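Fandomness Weekly
16/01/2025
Sims and Strategy

Brirnov opens its harbour, and we can't stop building breakwaters

If you've had Brirnov on your wishlist since the first teaser, go and clear some space on your drive. The harbour update landed this week and it's a whopper. Zonetik has been quiet since the winter patch (too quiet, a few of you wrote in to say) and now we know what they were up to: tides, silt, ferries, a working fish market and a completely rebuilt cargo system, all of it free if you own the base game.

For anyone new, Brirnov is a town builder set on a cold, lumpy bit of coast where flat ground is worth more than gold. You start with a jetty, a chapel and a handful of grumpy settlers. Until now the sea was mostly a pretty border with a trade route stuck on it. Boats turned up, your stores went up, and that was the end of it.

Now the water moves! Tides come in and out twice a game day, and shallow docks sit high and dry at the low mark, so a ferry that misses its window will wait offshore and everyone on board gets crankier by the hour. We lost a very promising cheese trade this way. The fix is to dredge, which costs a fortune early on, or to build longer piers, which cost a smaller fortune and look terrific at sunset.

Silt is the sneaky one. Every river now carries a load downstream, and if you've cleared the forest above your town (guilty) the channel fills in faster. There's a new overlay for it, tucked under the water tab, third button along. Turn it on before you place anything. Our second harbour went in right where the river wanted to put a sandbar, and the river won.

The cargo rework is the part we expected to skim past and ended up loving. Goods used to teleport from the dock to the warehouse. Now they travel by handcart, then wagon, then narrow-gauge tramway once you've researched it, and each crate has a weight and a shelf life. You can set priorities for each warehouse, so fish goes to the cold store first and timber can sit in the rain where it belongs. It sounds fiddly. Give it an evening. Watching your first tram trundle down the hill with a full load of herring is worth every minute spent in the menus.

A few numbers for those who like them. The new coastal map has room for 4,000 residents, and there are 42 new buildings, a dozen or so of which are variations on the shed. We love a shed. Our own town has limped up to 600 people and still runs smoothly on a middling laptop with shadows set to medium. Load times are longer than they were, especially on old saves, and the first load after the patch took long enough to make a cup of tea and drink most of it.

Old saves do work, by the way, with one catch. Docks built before the update are treated as deep water until you demolish or upgrade them, so leave them alone if you're happy with things as they are. Touch one and the tide finds it.
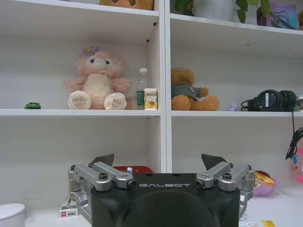

4 min read

Mods are the other big talking point. The workshop broke on patch day, as it always does, and most of the favourites have already been fixed. Kwok, the modder behind the stone bridges pack, has a new version up with arches tall enough for the ferries to pass under, and it's gorgeous. Snap them to the new quay walls and you get a proper old port town with hardly any fuss. The seasonal colours mod still makes the sea turn pink in autumn. We've left it on.

What would we change? The music, for starters, which has one new harbour tune that plays far too often. Gulls are also very loud, and the slider that should quiet them is lumped in with rain and wind, so you can have peaceful birds or decent weather but not both. And the tutorial stops just before it gets to tram junctions, right when you need it. Until that's sorted, remember that wagons yield to the left and put your signal before the switch.

Zonetik says a smaller patch is due in April, with lighthouse keepers and a proper ice season. Frozen harbours could be brutal, and we're very keen to find out how brutal.

Meanwhile, we're running a Fandomness build challenge on the new map. Start from scratch, keep your harbour inside 40 tiles of shoreline, and send us one screenshot at high tide and one at low. Mods are fine as long as you list them. There's no prize apart from a spot in the next issue and our undying admiration, but the last round gave us a spiral fishing village that we still talk about, so get dredging. Entries go to the usual address, with your town's name in the subject line.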